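Home | Reviews | Kitchen | Garden | Contact

Gemley egg poacher, four-cup

I've had my Gemley since June and I use it most mornings, so I reckon I can give it a fair go now. It sits in an ordinary saucepan, you butter the cups, crack the eggs in and put the lid on. Mine take 4 minutes for a runny yolk (my friend Nerys likes hers like rubber, so leave them longer if that's you!).

The cups lift out nicely and go in the dishwasher. The handle on the lid gets hot though, so keep a tea towel handy.
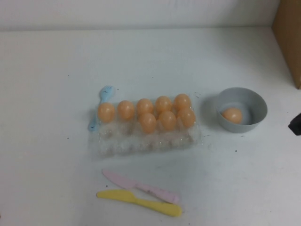 I paid £66 for mine and saw it at £70 in Nolum last week, which is a lot for a poacher, but the old one lasted me 2 years and this feels much sturdier. I'd buy it again.

Birdie Van Dusen, November 2022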